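Stinlow Rovers are changing their jerseys, and I have feelings about it

So the news first, and then I'll get to the complaining. Stinlow Rovers are dropping the green and cream hoops for the coming season. The club put it out just before 7 in the evening, which is when clubs put things out if they'd like you to be eating dinner instead. The new home jersey is a solid dark green with a thin cream collar, the away one is gray, and both go on sale at the ground in August. The hoops will come back for one match a year, a "heritage day" against Gkikas, and that's your lot.

I've been watching this team since I was small enough to get in free under the turnstile, so I'm not going to pretend to be neutral. I love the hoops. I have three hooped jerseys and one of them still fits. But I did go down to the clubhouse and ask some questions before I sat down to write this, and I came away a little less mad than I went in. A little.

The reason for the switch is a new kit deal with Stillero, who have signed on for three seasons. Stillero already make the training gear, the bags and those long coats the subs wear (very nice coats, I've asked twice if I can buy one and the answer is no). Under the old setup the club ordered its jerseys from a small outfit that knitted the hoops into the fabric, and that outfit stopped taking team orders last winter. Stillero can print hoops, but the club saw a sample and didn't like how the stripes met at the side seams. I saw the sample too. They met about as well as two people who owe each other money.

Keegan Wihongi, who's been club president for four years and played on the wing before that, was pretty straight with me about it. "I'd sooner wear a plain jersey that's made right than a hooped one that looks like it came out of a cereal box," he told me. I asked him if the players had been given a say. They had, he said, and most of them wanted to know about the fit and whether the collar would hold up in a maul. Then he asked me if I'd like to feel the fabric, and I did, and it's good fabric. Heavier than last year's. It doesn't have that slippery feel.

Now, the supporters. A petition to keep the hoops went up the same night and had 500 names on it by breakfast. When I looked this afternoon it was at 1,062, which is a bigger number than we got through the gate for most of last season! I'd love to see every one of those people on the bank when it's raining sideways and we're down by twenty. Plenty of them will be, to be fair. I recognized a lot of the names. I also recognized my own brother, who moved away years ago and hasn't been to a game since, and I've sent him a message about it.

Bronwyn Hapeta started the petition. She runs the supporters' bus and she's been to more than 47 away games in a row, and if you've ever sat near her you'll know she can be heard from the far goal line without any help. She isn't asking for the Stillero deal to be torn up. What she wants is for the club to keep hoops on the socks and to let the fans vote on the away jersey. "Gray," she said to me. "Gray! We're going to look like a parking lot." I've got to say I'm with her on the gray. I can take the plain green. Green's ours. But I can't think of a single thing about this town that says gray to me apart from the road in, and they've just resurfaced that.

The sock idea seems to have legs (sorry). Wihongi said he'd taken it to Stillero already and they didn't see a problem, as long as it's settled before the order goes in. The vote on the away jersey is a tougher sell. The first batch of gray ones has been cut, and the club would have to eat the cost if it backed out now. He wouldn't tell me how much that was. I asked three different ways and got the same smile each time.

Price is the other thing people have been stopping me about. An adult home jersey is going up by $9, and the kids' sizes stay where they are. Season ticket holders get the old price if they order before the first home game. You'll need to bring your ticket along, and yes, they will check, because last year somebody tried it on with a library card. If you bought a hooped jersey in the spring and you're annoyed about it, you've got company. The club says there's no exchange, though the shop will put a name and number on the back of an old one for free through the end of preseason.

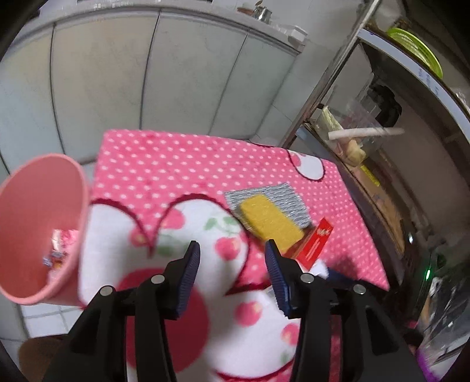 I also asked about the sponsor, and it's still going to be Stinetti across the chest, same as before. The lettering is smaller this time and it's in cream, where it used to be that bright orange that showed up in every team photo like a traffic cone. Stinetti apparently asked for the change themselves. So there's one part of this whole business that I can say I like with no grumbling at all. It looks sharp. If they'd shown me only the front of the chest, I'd have bought one on the spot.

The numbers on the back are bigger too, and a good thing. Last year's hoops ran right behind them and from the bank you couldn't tell a 6 from an 8. I spent most of one match yelling encouragement at our flanker when it was the number eight doing all the work. He's been very good about it.

As for the team that'll be wearing all this, preseason training has started and the forwards look fit. The front row is the same as last year's, which will please anybody who saw them push Gkikas off their own ball in the final round. We've lost our kicker, though, and that hasn't been sorted out yet. Two of the younger backs have been staying after practice to take shots at goal, and I stood behind the posts for a while and watched. One of them is going to be really good. The other one put a ball through the open door of the equipment shed, so there's power there, at least.

The heritage day against Gkikas is going to be the last home game before the playoffs, and the club wants people to dig out whatever hooped gear they've got. Hats, scarves, the lot. Bronwyn is already planning to fill the bank with it, and she told me she'd be wearing hers to every other game as well, heritage day or no heritage day. I said I'd probably do the same. She said "probably?" in a way that made me change my answer pretty fast.

Samples of both new jerseys are on a rail inside the clubhouse, just past the bar, and you can go in and try one on any evening there's training. They run small in the shoulders, so take the next size up. There's a sheet of paper next to the rail for comments. When I left it had two full pages on it, most of them about the gray, and somebody had drawn a really pretty good parking meter in the margin.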